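Tetatwood Tidy Arm
by Grirnwood
Item no. 3747

Can a machine tidy up after a family yet? Some of it, yes, and we're more excited about that "some" than we've been about anything in the shop for a long while. The Tetatwood is a single arm on a rolling base that picks small things up off a bed, couch or rug and puts them in a bin. It's slow and a little fussy, and we've had a great time with it.

What it does well

Boxes, blocks, remote controls, rolled socks, paperback books. Anything with a firm side to hold, really. Josefien Dekker ran our bench unit through a toy shelf in January and went home grinning (she also had to pick up the marbles herself). The soft pads do most of the work here. They give a bit when they close, so you don't have to line the arm up perfectly every time.

What it does most of the time

Clothes, if they're lying in a heap. It will lift a T-shirt and drop it in a hamper all day long. It won't fold the T-shirt, and if two are tangled together it'll happily bring you both.

What it can't do yet

Make a bed. Wipe a counter. Open a drawer that sticks. Carry a full glass, please don't try this! Ward Verbeke keeps asking for dishes and we keep telling him to wait for the next wrist.

In the box

Arm and rolling base
3 sets of finger pads
Collection bin, 25 quarts
Charging dock and cord
Printed setup guide

Good to know

Reach is 24 inches from the edge of the base, enough for the near half of a wide bed. For the far half you'll want to roll it around to the other side. Floors should be fairly level, and long fringe on rugs can catch the wheels. The older Duggan base fits too, but you'll need the Hukgate adapter plate, sold separately.

Owner notes

"I use it in the kids' room before dinner. It gets most of the floor and I get the rest, and that's still a much nicer evening." Drita Halilović

"Good on hard toys, so-so on anything in a crinkly bag." Griet Peeters

Griet has put her finger on the big one. Snack packs are hard! The wrapper is shiny, the shape changes when you squeeze it, the packs slide over each other, and the bed underneath sinks when you push down. A person grabs a cracker packet by the seam without a thought, and an arm has to find that seam first. 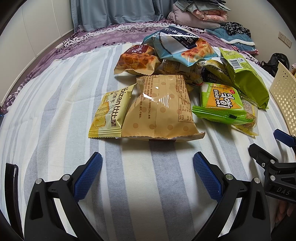

Crinkly packs are what we test most now, and if you have a stubborn one at home, send Alfie Hollis the brand and size and he'll add it to the list.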